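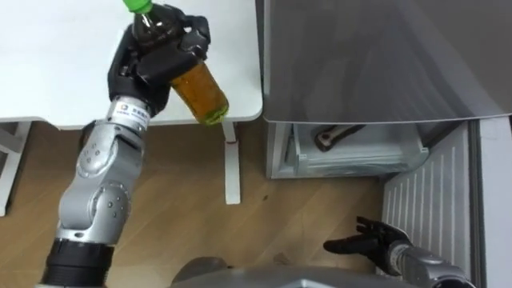 遥操作录了一千多条演示，双臂拿瓶子还是学不会，该继续录还是换手把手拖动？

版块：机器人与自动化 > 示教与模仿学习
浏览 2230

慢半拍的执行器

先说结论性的困惑：我越来越不信“数据够了自然就会”这句话，想听听真正录过数据的人怎么讲。

任务很简单，写在纸上就一行字：左手抓住带绿盖子的塑料瓶，离开白桌子，送到灰柜子下面拉开的那个抽屉里，松手。右手负责抽屉，抽屉本来开着的时候就在旁边待命。瓶里有半瓶左右液体，瓶子斜着拿的时候液面会跑，这一点后面要说。

设备是两条银色的机械臂，配黑色多指手，头部一个相机。操作端是手套加两个腕部追踪器，软件用的是 Drisia 那套遥操作包，训练脚本是从 Skaltorau 的示例改的。人站在机器人后面，戴着头显看它的视角。

四月开始录，到现在一共 1641 条。供应商培训时的原话是“这个难度几百条足够”。我当时就觉得可疑，但也没有证据反驳，就按他们的规矩录了。结果训练出来的策略是这样的：

靠近瓶子没问题，基本每次都能到位。
抓的时候手指合得太早，经常是指尖先碰到瓶肩，把瓶子推开一点，再合上就抓偏了。
有时候抓住了，抬起来之后手腕开始小幅度来回摆，像在犹豫，然后就停在半空不动。
送到抽屉上方以后，松手时机完全随缘。

同一套硬件，我自己戴手套遥控的时候成功率很高，所以机械上应该做得到。可是一换成策略就不行。

供应商的建议是再录一倍。我不太愿意，这活很累，录到下午手就开始抖，我怀疑后半天的数据比没有还糟。同事里有人说遥操作本来就不行，应该直接抓着机械臂拖着走一遍，关节角度全记下来，干净。我看过拖动示教做焊接和码垛，可那都是末端一个工具的事，这种多指手怎么拖？一只手推胳膊，另一只手去掰它的手指头？

所以问这么几件事：

一是遥操作这条路是不是从根上就不适合抓瓶子这类靠手感的活。我戴着手套什么都摸不到，全靠看，手一挡住瓶子连看都看不清。

二是拖动示教对多指手到底有没有人做成过，别给我发宣传视频，那种剪辑过的东西我看够了。

三是如果还得录，怎么判断一条数据值不值得留。现在的标准就是“瓶子进了抽屉就算成功”，我总觉得太粗。

补充：控制频率、相机延迟我都问过供应商，回答是“在正常范围内”。什么叫正常范围，没说。

补充二：有人私信问有没有力反馈，没有。手指上有电流读数，我们没录进数据里，供应商的模板里默认就是关着的。

拖拉机不转弯

直接拖着走吧。我们厂用拖动示教两年了，师傅拽着胳膊走一遍，点位存下来，第二天就能上线，根本不用训练什么模型。你这个任务起点固定、终点固定，为什么非要用学习的办法？瓶子放在定位块里，抽屉加个限位，写死轨迹，一个下午的事。

遥操作那套东西我看过演示，Solheim 展台上的人操作得满头汗，抓个杯子抓了三回。要是你们老板就是想要那个效果当我没说。

 慢半拍的执行器 回复：瓶子位置每次都变，抽屉拉开多少也不固定，定位块没法加，这个项目要的就是这个。你说的办法我同意在产线上更靠谱。手指部分你们是怎么处理的？

 拖拉机不转弯 回复：我们用的两指夹爪，开和关两个状态。

霜降以后不录数据

楼上说的对产线是对的，对你没用。我在两个项目里录过这类数据，一个做成了，一个半死不活，半死不活的那个也是照着供应商的数字录的。我按你问的顺序说，有些地方我也没把握，会标出来。

先说“几百条足够”。这种数字不带条件就没有意义。谁录的，几个人录的，瓶子摆放范围多大，成功怎么定义，少一个都没法比。你下次可以让他们把那几百条的原始数据放给你看，不用全部，随机抽 10 条，从头看到尾不许快进。我提过一次这个要求，对方后来就不再提那个数字了。

然后是你那四个症状，我觉得原因各不一样，别指望一个办法全治。

手指合得太早，我最怀疑的是时间没对齐。头部相机的图像到你的头显有延迟，你的手套信号到机械手也有延迟，人会自动补偿，提前一点点合手。遥控的时候没事，因为你在闭环里。可是录下来的数据里，图像时间戳和动作时间戳要是按“收到的时刻”打的，模型学到的就是看见手还没到位就开始合。“在正常范围内”不是一个数。自己测，办法很土：拿手机对着头显的画面和真的机械手一起拍慢动作，你猛地握一下拳，数中间差几帧。手套到手一段，相机到画面一段，分开测。测完去改数据的对齐，先别重录。

这一步如果测出来延迟很小，那我猜错了，你再往下查标定。手套的拇指尤其要查，大多数手套对拇指的映射都很将就。你这种抓法，几根手指从瓶颈瓶肩上面包过来，拇指在下面托着，拇指偏一点整个抓就不成立。

抬起来之后来回摆，然后停住，这个我见过不少次，多半是操作者自己在那里停过。你回去看看数据，是不是很多条里你抓住瓶子之后会停一下，确认没掉，再慢慢抬？尤其瓶里有液体，斜着的时候液面一晃，人本能就会等它稳。停顿的那一段，图像几乎不变，动作有时是零有时是往上，模型分不清该学哪一个。停顿在数据里占的比例一高，它就学会了停。

办法有两个。一个是把静止段剪掉，写个脚本，关节速度低于阈值超过一定时间就裁，裁完重训，不花你录制的工夫。另一个是重新定操作规矩，抓住就走，不许停，宁可这条失败。我建议先做第一个。裁的时候留神别把松手前那一下稳定也裁没了，我裁过头，策略变成了把东西扔出去。

松手时机随缘，那是因为判断松手需要的信息它看不见。从头上往下看，手、瓶子、抽屉叠在一起，瓶底有没有进抽屉，相机里常常就是一团。你遥控时靠歪头、靠经验，它没有。抽屉又是半透明的，边在哪里本来就不好认。能加腕部相机就加一个，不能加的话，至少把手指电流录进去。电流读数噪声很大，别指望它当力传感器用，但是“碰到了”和“没碰到”之间的差别通常还是看得出来。模板里默认关着，大概率只是当初写模板的人嫌文件大。

接下来说拖动示教。你问多指手有没有人做成过，我见过的有两种。

一种是胳膊拖、手指用预设。先定好几个手型，张开、包握、捏，脚下放两个踏板切换，人双手扶着前臂走轨迹。优点是腕部轨迹非常干净，没有遥操作那种飘。缺点你应该想得到：人就站在机器人旁边，胳膊伸在画面里，头部相机录下来的图像里全是人手。拿这个去训练视觉策略，等于教它“看见一只人手扶着我的时候这样动”。有人的做法是拖完再让机器人自己回放一遍，图像取回放那一遍的。回放时瓶子得摆回原位，差一点抓取就变了。我试过，录一条的时间翻倍还多，双臂更麻烦，一个人根本扶不过来。

另一种是人戴一个跟机械手同结构的外骨骼，或者干脆手持一只同款的手去抓东西，胳膊之后再算。Grevasis 出过类似的套件，我只借来用过一个星期四，装了一上午，下午标定就飘了，所以没有资格评价好坏，说明书上写的精度我反正没复现出来。这条路的好处是手上有感觉，你会知道瓶子是不是在滑。你要是预算宽裕可以试，签合同之前让他们在你的桌子上、用你的瓶子录，别去他们展厅看。

所以你同事那句“遥操作本来就不行”，我不同意，但我也不觉得遥操作有多行。摸不到这件事是真缺陷，抓塑料瓶刚好卡在边上：瓶身会变形，握重了握轻了，画面里看起来都差不多。

最后说怎么挑数据，这个我觉得是你现在最该花时间的地方。“进了抽屉就算成功”确实太粗。我用的是下面这几条，供参考，不见得适合你：

第一次合手就抓稳的，留。碰开了再补抓的，单独放一个文件夹，先不进训练。
抓取位置跟别的数据差得离谱的，比如大家都抓瓶颈，就这条抓瓶底，先拿出来。
松手时瓶子明显还悬着、掉进去的，算失败，哪怕最后在抽屉里。
另一只手乱动的。待命的那只手很容易被忽略，你左手忙着，右手在手套里挠个痒，它就跟着动了。模型会老老实实去学那个挠痒。
每条都记录是谁录的、几点录的。

最后一条专门对应你说的下午手抖。别靠怀疑，把上午和下午的数据分开，各训一个，数量取一样多，放到同一组瓶子位置上去测。要是下午的那个明显差，你就有东西去跟供应商和老板谈了。要是没差别，那手抖就先放一边。

补抓的那部分别删。等基本策略稳了，再加回来看能不能学会纠错。有文章说有用，我自己的结果是一次有用一次没用，没搞懂为什么。

至于再录一倍，我的意见是以上这些没做之前一条都别录。时间戳要是歪的，录多少条都一样歪。

慢半拍的执行器 追加

谢谢楼上。周末没动机器，先把能在电脑上做的做了。

翻了一遍右手的轨迹，待命那段真的在动，幅度不大，但几乎每条都有。我自己完全没意识到。静止段也查了，抓住之后的停顿很普遍，越靠后录的停得越长。

时间戳的事问了供应商，回复是“按系统时间统一记录”，再追问是采集时刻还是接收时刻，说要转给研发。我打算照你说的用手机拍，不等他们了。

拖动加踏板那个方案暂时放弃，我们头部相机就这一个视角，人站进来确实什么都挡住了。

霜降以后不录数据

右手那个，如果待命时不需要动，录制时直接把右手的指令锁死就行，多加一个开关，到要碰抽屉了再放开。放开的一瞬间手套姿态和机械手姿态对不上，会跳一下，记得做个缓慢过渡，我们有一只手就是这么磕坏的。

盐水鸭与卡尔曼

插一句，拍慢动作测延迟的时候多测几次，看抖动，别只看平均。固定延迟平移一下就修好了，一会儿大一会儿小的那种，平移完照样是错的，那批数据能不能救我持保留意见。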